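Second week with the new gripper

I finally got the Fliltik gripper on the arm and ran it against the suction cup we've been using since February. Same bin, same toy blocks, same camera.

The suction cup did 200 picks before I changed anything. It loses blocks that land on their side, where there is no flat face to pull on. The Fliltik did 300. It handles the tilted ones better but it is slow to close, and it gets into trouble near the walls. I logged 11 wall contacts, most of them in the corners. Tudor Rusu thinks the approach angle is wrong. I think the fingers are too wide. We'll try his fix first, as it only means changing 2 lines.

Cable routing still bothers me. With the wrist turned all the way, the loop gets tight, and I had to slow that joint down. Suqin Long suggested a longer loop tied further back on the arm. I'll do that before the next run.

I haven't touched the lighting. The metal floor of the bin throws reflections, and the depth camera doesn't like them. 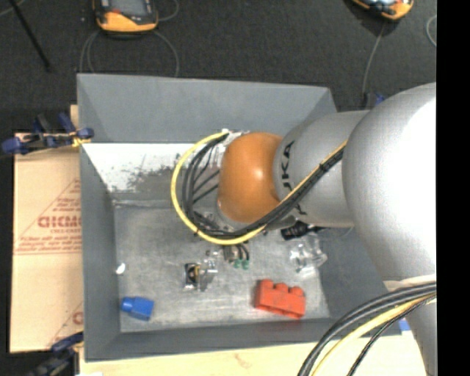 The KUKA over the bin, with a red-orange block and a blue one on the bin floor.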